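From: Calum Menzies
To: chores-and-machines list
Subject: Re: Re: So when do I get my robot butler

On Wednesday, Kokkinos wrote:
> I have now read the whole Allano thread, twice, and I still
> don't see an answer to a plain question. Can one of these
> arms do a single job in my house that I don't want to do?
> I don't mean stacking blocks. I have two cats and a bad
> back. You people have been promising me this since I had
> one cat and a good back.
>
> Also, what does it cost, and don't say "it depends."

It depends.

Sorry. The arm and the motors for a tabletop rig like the one I've been using ran me a bit under 2,000 dollars, and then you buy the cat stuff on top, which you presumably own already. My time is not in that figure. If it were, you could hire a person to come to your house in a nice car.

As for the job, I picked litter on purpose, and before your message, so don't take credit. Folding shirts gets all the attention, but a badly folded shirt is still a shirt. Litter has to be scooped, sifted, carried over open table and dropped into a bin, and every one of those steps can go wrong in a way you will find with your socks.

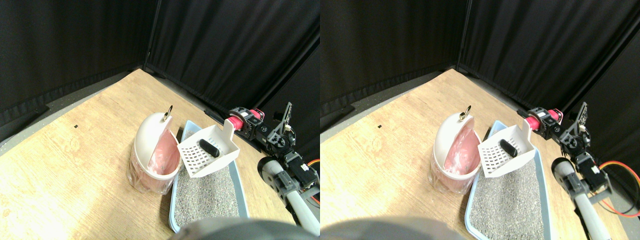 The part I expected to be hard was the scooping. It's gravel, it moves when you push it, and no two pushes come out the same. I spent most of November on that and had a whole speech ready for this list about granular materials. Then it was the carrying that ate my evenings. The scoop has to stay level from the tray to the bin, the bin opening is not large, and the arm's idea of level is more relaxed than mine. My best evening so far was 4 clean drops out of 6 tries. I told my sister this and she asked what happened to the other two, and I changed the subject.

Tultar asked last week why I don't just buy one of the self-cleaning boxes. Fair. They work, mostly, and they do one thing. The whole pitch for an arm is that it does the litter and then the dishes. (Yes, I know. Presumably with some washing in between.) 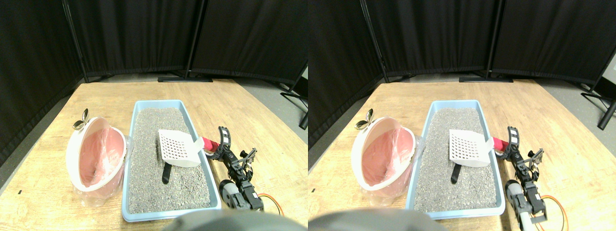
Bin, tray and scoop, with the gripper at the right-hand rim of the tray.

Now the grip. A scoop handle is made for a hand, and a hand makes a hundred small corrections that you never notice until you try to do without them. Two jaws closing on a smooth handle will hold it fine right up to the moment the blade meets some resistance, and then the whole thing turns like a key in a lock. The fix is fat and grippy. I'd tell anybody starting out to spend an afternoon on the handle before writing a line of code. I did it in the other order. 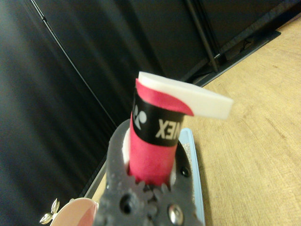
Kilta's point from further up the thread stands, too: a job isn't done when the demo is done. Somebody has to change the liner, refill the tray, sweep what landed outside it and switch the arm off when it gets ideas. At my place that is me. By my count I've taken one chore and turned it into 5, two of which need a screwdriver.

So, Kokkinos, no. Not yet, and not for your back. Ask me again when it manages a week without me in the room. Meanwhile, get a scoop with a longer handle.

Does anyone have a decent way to tell from the motor current whether the scoop is loaded? Mine reads about the same either way, and I'd like to stop it from solemnly delivering nothing to the bin.

Calum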